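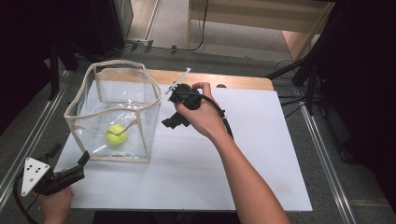
I have spent most of January arguing with a transparent box, and the box is ahead.

The task sounds like something you'd give a toddler. There is a tennis ball in a clear plastic box with no lid. Get the ball out. I picked it for the Canditz project as a warm-up, a thing to get working by Sunday so that I could move on to something with a bit more dignity. I even put it in the plan under "easy ones", next to stacking cups.

I'll start with the ball, as the ball is fine. It is the colour of a highlighter pen and the segmentation code finds it every time. I could find it with a threshold and a for loop. What the code can't do is notice that there's a sheet of plastic in front of it. The depth estimate looks straight through the wall, sees a lovely round target within easy reach, and passes it to the planner, which draws the shortest path and is very pleased with itself. The shortest path goes through the side of the box.

My first fix was to model the box as a cube and tell the planner to keep out of the walls. This would work nicely if the box were a cube. The walls are soft and they sag, and the top rim wanders up and down as it goes round, held in shape by a fabric edging that has its own opinions about corners. I made the safety margin bigger until the planner stopped clipping the rim. Then it reported that there was no way into the box at all. There is a hole in the top the size of the box.

So, demonstrations. You hold one gripper in each hand, do the job yourself, and let the software record where everything went. I do like this part. It is the only bit of robotics where I'm reliably better than the robot. The plan was 500 of them, and I've now got 108 that I'd be happy to show anyone.

The shortfall is mostly tooling, and mostly mine. The tracker on the left gripper reads a little plate of black dots, and if you turn your wrist past a certain angle the dots vanish and the pose jumps. Solton, which is what I call the script that cleans up the recordings, was supposed to spot these jumps and smooth them over. It did. It also smoothed over every quick movement I made on purpose, including the bit where the jaws close on the ball, so for 5 days I was training on footage of me picking things up with the urgency of a sloth in treacle. The model learned this beautifully.

Then there was the clock business. The two grippers log on separate streams, and one of them was running six frames behind the other. That's nothing when you're steadying a box with one hand and thinking about lunch. It matters a good deal when the left hand is meant to hold the wall still before the right one goes in. Played back, my right hand appeared to be psychic. I fixed it with a sync step at the beginning of each take (tap the jaws together, line up the taps) and I'm cross that it took me so long, as I have edited video before and know perfectly well what a clapperboard is for.

Where it stands now: the policy goes in over the rim more often than it goes for the wall. I've thrown out the cube and kept one dumb rule in the planner, that the gripper must be above the highest bit of rim before it moves sideways. It's ugly and it costs time on every attempt. I tried the Chaudhry sampler, which is meant to find tidier routes, and it found one that went under the table.

Next job is a viewer that shows both hands and the tracking confidence on the same timeline, so I can bin a bad take straight away and not three days later. I've started it and called it Irkier, after the mood I was in. It plays the recordings backwards at the moment, so if anyone needs a tennis ball put carefully into a box, I have some excellent data.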